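Forum > Mobile Robotik > Wahrnehmung und Lokalisierung

Visuelle Odometrie springt nachts unter Straßenlampen – Maske, Belichtung oder anderer Ansatz?

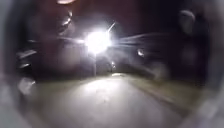 Zumix, Softwareentwicklung Outdoor-Navigation
21. November 2020

Wir fahren mit einer kleinen Plattform nachts Parkwege ab. Vorne sitzt eine monokulare Kamera mit Weitwinkel, dazu kommen Raddrehgeber und eine IMU. Tagsüber läuft die visuelle Odometrie ordentlich. Im Dunkeln springt die Pose, sobald eine Lampe direkt voraus steht, und zwar fast immer seitlich. Der Planer zieht dann eine Korrektur in Richtung Grünstreifen, die er gar nicht bräuchte.

Ich habe mir die Merkmale für das Bild oben ausgeben lassen. Der Detektor ist auf 2.000 Punkte begrenzt und findet 1.643. Davon liegen 487 auf dem grauen Rand vom eigenen Gehäuse und auf den hellen Schlieren links. Der Rest verteilt sich auf den Lampenhof, die Strahlen nach rechts und ein bisschen auf die Kante zwischen Weg und Gras. Auf dem Weg selbst kommt fast nichts, der ist komplett verwaschen.

Bisher probiert:

- Schwelle des Detektors hochgesetzt. Danach bleiben vor allem Punkte an der Lampe übrig.
- RANSAC strenger eingestellt. Hilft auf gerader Strecke, in Kurven verliert er die Spur ganz.
- Histogrammausgleich vor der Detektion. Macht die Schlieren nur deutlicher.

Die Belichtung läuft auf Automatik, gemessen wird über das ganze Bild. Die Kamera wechseln können wir in diesem Jahr nicht mehr. Was würdet ihr zuerst angehen? Und lohnt es sich, die Lampen als Landmarken zu benutzen, wenn sie schon so gut zu sehen sind?

Genddale

Zuerst die Maske. Der Gehäuserand bewegt sich im Bild nicht mit der Umgebung, also stimmen alle Punkte darauf für »Roboter steht«. Bei so vielen davon kann RANSAC durchaus die falsche Gruppe als Inlier nehmen. Eine feste Binärmaske reicht, einmal von Hand gezeichnet und innen großzügig angesetzt, weil der Rand unscharf in den Weg übergeht. Gerade unten lässt sich das bei dir kaum trennen, da würde ich lieber mehr wegschneiden.

Dann die Sättigung. Alles über einem festen Grauwert ausmaskieren und das Ergebnis mit 17 Pixeln dilatieren, damit der Hof mit rausfällt. Die langen Strahlen erwischst du so nicht. Sie wandern mit der Lichtquelle und haben keine feste Stelle in der Welt, deshalb prüfe ich bei uns zusätzlich die Bewegung jedes Punktes gegen die Vorhersage aus IMU und Rad. Was nicht passt, fliegt vor RANSAC raus.

Belichtung: Automatik lassen, aber die Messung auf das untere Bilddrittel oberhalb der Gehäusemaske legen. Die Lampe brennt dann noch mehr aus, das ist egal, sie ist ja maskiert. Dafür bekommt der Boden etwas mehr Zeichnung. Eine Obergrenze für die Belichtungszeit solltest du setzen, sonst verschmiert alles beim Fahren. Ich kann am Einzelbild nicht erkennen, ob dein Weg durch Bewegung oder durch Fokus unscharf ist. Nimm einmal im Stand auf und vergleiche. Ist es dort auch weich, bringt die ganze Einstellerei an der Odometrie wenig.

Xu

hatten wir auch, einfach nachts die VO abschalten und mit Rad + IMU fahren. auf kurzen Strecken merkt man das nicht

Demancombe

Ganz abschalten würde ich nicht, auf nassem Laub driften die Räder bei uns zu stark. Besser ist es, die Kovarianz der visuellen Messung an die Zahl der gültigen Punkte nach der Maske zu koppeln. Bleiben wenige übrig, zählt die VO im Filter eben kaum noch, und der Übergang passiert ohne Sprung.

Zu den Lampen als Landmarken: geht, wenn ihr eine Karte mit den Positionen habt. Man nimmt dann nur die Peilung zum Schwerpunkt der gesättigten Fläche und lässt die Entfernung weg. Zwei Dinge stören. Die kleinen Lichter weiter hinten können Lampen oder Reflexe sein, also nur Kandidaten übernehmen, die über mehrere Bilder zur Karte passen. Und der Schwerpunkt verschiebt sich, wenn die Strahlen mit in die Schwelle rutschen. Wir öffnen die Fläche vorher morphologisch, danach ist sie fast rund.

Für den Planer noch ein Tipp: Innovationen aus der VO begrenzen, bevor sie in die Pose gehen. Bei uns lief seit Juni ein einfaches Gate mit, und die seitlichen Ausreißer kamen damit gar nicht mehr bis zur Lenkung durch. Das ersetzt die Maske nicht, ist aber schnell eingebaut.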